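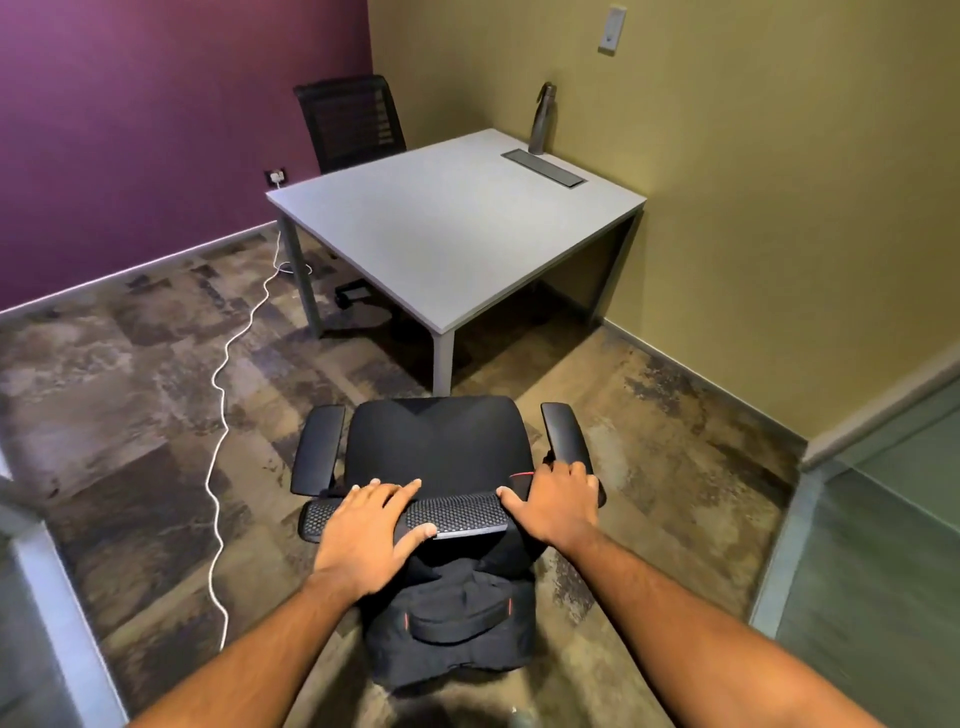 The planner returned its answer in 15 milliseconds, and the answer was to wait.

The engineer read the log again. The goal was a chair pushed up to a desk. The costmap was clean. The global path existed, short and nearly straight. The local planner had sampled 2000 trajectories, scored each one, and selected the one in which the base did not move. It had been selecting that trajectory for most of the evening, at every tick, with high confidence.

She had inherited the code from the Nikby office when Nikby closed. It arrived as one repository with a build script that worked and a test suite that did not. The cost function had eleven terms. Nine were documented. The tenth was named wurkisstead_bias, after a customer site she had never visited, and the eleventh had no name at all, only a weight of 50 and a comment that read "do not lower before December." The comment did not say which December.

She lowered it to 2. The planner chose a trajectory that moved the base forward at a crawl, then chose to wait again. She put it back.

At nine the heating in the Trastberg building shut off on its schedule. She put on her coat and wrote a small tool that replayed the log and printed the contribution of every term to every sample, which she should have written in her first week. The output was long. She sorted it by the eleventh column.

The term rose with the distance between the predicted pose of the object and its last confirmed pose. That was reasonable on its face - a planner ought to distrust its own guesses. But the perception node confirmed a pose only when the object had been still for a full second. A chair being pushed was never still. Each centimeter of progress was therefore a centimeter of doubt, and the doubt was squared. The only plan that cost nothing was the one in which the world stayed where it had last been seen.

She looked through the commit history for the author. The change was signed with the name of a shared account. The message said, in full, "stops it from being so sure."

She considered deleting the term. She considered the customer site, and whatever had been pushed there, into whatever it had been pushed into. Then she changed the perception node so that it published a confirmed pose with a covariance while the object was in motion, and made the eleventh term divide by it. The edit took four lines. The tests failed in the same places as before.

She needed a name for the term. The grid library they used had an internal routine called Chatzigeorgiou that had nothing to do with it, so that was taken. She typed stale_belief_cost, left the weight at 50, and kept the comment about December.

The replay ran. The samples spread out on the screen in a fan, and the lowest score belonged to one near the middle, pointing at the desk.

She saved the file and queued the build for the morning. On the stairs she remembered the tenth term and stood there a while with her hand on the rail, working out what it would do now.

We use cookies to remember your reading preferences and to measure traffic. Accept all | Manage settings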